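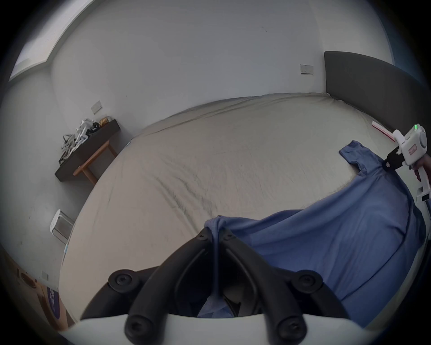
Section 2. Setting up the Narkel bedroom air purifier

Tinholm guest apartments, Berkeck building. Revised March 2023 by Leonora Lumanlan.

The leaflet in the carton says the purifier is ready in seconds. Set aside more time than that. The leaflet also promises "mountain air in any room," a claim you are free to test if you live near a mountain. These steps are the ones we use in our own apartments, and they differ from the leaflet in a few places.

Before you start

Check that the carton holds the main unit, the filter, the power adapter and the remote. The scent pad is optional. We leave it in the box, as I have yet to hear why a machine for cleaning air should add perfume to it.

CAUTION: Use only the adapter supplied. Do not run the unit from an extension cord that already feeds a heater.

Placing the unit

1. Pick a spot on the floor with 11 inches of clear space on every side. The leaflet shows the unit tucked into a corner behind an armchair. It looks nice there and moves very little air.

2. Keep it away from curtains and bedding that hangs low. The intake is near the base and will pull light fabric against the grille.

3. Point the outlet toward the middle of the room. Pointing it at the pillow gives you a draft on the neck all night.

Fitting the filter

4. With the unit unplugged, press both tabs on the rear cover and pull it toward you.

5. Take the filter out of its plastic bag. It ships inside the unit with the bag still on, and the machine will run happily that way and show a green light.

6. Slide the filter in with the arrow facing the fan. Push until it sits flush, then close the cover. You should feel both tabs catch.

NOTE: The Enriquez replacement filter fits this model and costs less. The packaging calls it "premium grade," whatever that means. We have used it since January and I can't tell the two apart.

First run

7. Plug in the adapter and hold the power button for 2 seconds.

8. Run the fan on high for one hour with the bedroom door shut. A faint smell of new plastic is common at first. If you smell burning, unplug the unit and call the front desk.

9. Set the fan to low for sleeping. "Whisper mode" is the same speed as low on our units, with the display turned off.

The air quality light

Green, yellow and red are supposed to track dust. In practice the sensor also reacts to hairspray, toast and someone shaking out a blanket. Don't buy anything on the strength of a yellow light. If it stays red for a whole evening with the windows closed, wipe the sensor with a dry cotton swab and look again.

Changing the filter

10. The reminder comes on after 2000 hours of use. It is a timer. It knows nothing about the state of the filter, so open the cover and look before you pay for a new one.

11. Hold the reset button until the reminder goes out.

CAUTION: Do not wash the filter, even if a video tells you to.

Settings for the remote are in Section 3.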